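NOTICE TO THE OCCUPANTS OF THE SECOND FLOOR

Issued by the Office of Shared Premises, Ornow House, 20 February 2019

1. It has been brought to the attention of this Office that certain items have been left upon the grey table on the second floor. Occupants are reminded that the table is provided for common use and that, under the terms of occupation, anything placed upon it is to be removed by the person who placed it there.

2. The items are a drinks can, a crisp packet and an apple. The Office has no record of an application to store any of them.

3. The person responsible is invited to come forward. No penalty is contemplated at this stage.

M. Fahy
Premises Officer

SUPPLEMENTARY NOTICE

4. Further to the above, the Office acknowledges receipt of a letter from Ms Treasa Hayes of Kineten, in which she states that the can is not hers, that she does not care for fizzy drinks, and that she would be obliged if the Premises Officer would stop looking at her in the lift. The Office accepts the first two statements.

5. A letter has also been received from Mr Leszek Nowakowski. Mr Nowakowski admits to the crisps. He maintains, however, that he left the packet in the drawer beneath the table, with the top folded over, and that there were crisps in it when he did so. He wishes to know what has become of them. The Office regrets that it is unable to assist, the contents of a drawer being held at the owner's risk.

6. For the avoidance of doubt, the position of the items is to be treated as settled.
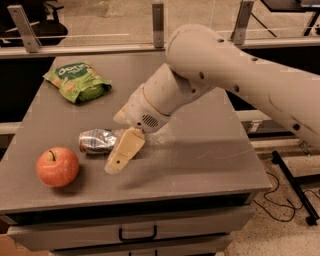

Úna Mac Suibhne wished it to be minuted that an apple was not rubbish. A can was rubbish once it had been crushed, she said, and a packet was rubbish once somebody had eaten what was in it, but an apple left on a table was somebody's lunch, and she would take it very ill if the Office were to throw away a person's lunch on the strength of a numbered paragraph.

7. The Office has considered these remarks. It notes that the terms of occupation, which run to 500 clauses, make no mention of fruit. Clause 3 refers to "refuse, packaging and spent vessels". The can is a spent vessel. The packet is packaging. The apple is reserved for further consideration.

8. Pending that consideration, the apple is not to be moved, eaten or polished.

SECOND SUPPLEMENTARY NOTICE

9. The can has been placed in the recycling by Ms Aoife Cronin, acting without instruction. The Office thanks Ms Cronin and asks her not to do it again.

10. Mr Nowakowski has collected his packet. He was heard to say that there were still some crumbs in the corners.

11. The Office has received a note, unsigned, pushed under the door after hours. It reads in full: "I left the apple for Malachy. He never stops for his dinner." The Office does not ordinarily act upon unsigned correspondence. The handwriting has been compared with the letter referred to at paragraph 4, and the result of that comparison will not be published.

12. The Premises Officer wishes to correct any impression that he has been looking at any person in the lift. He had been trying for a good while to think of something to say, and the journey is only two floors.

13. Paragraph 8 is withdrawn. The apple was eaten by the Premises Officer at his desk. It was a little soft on one side and otherwise very good. The core has been disposed of in accordance with clause 3, under the heading of refuse.

14. Occupants are advised that the Office will in future close for an hour in the middle of the day. Urgent matters may be left in the tray. Ms Hayes need not use the tray.

M. Fahy
Premises Officer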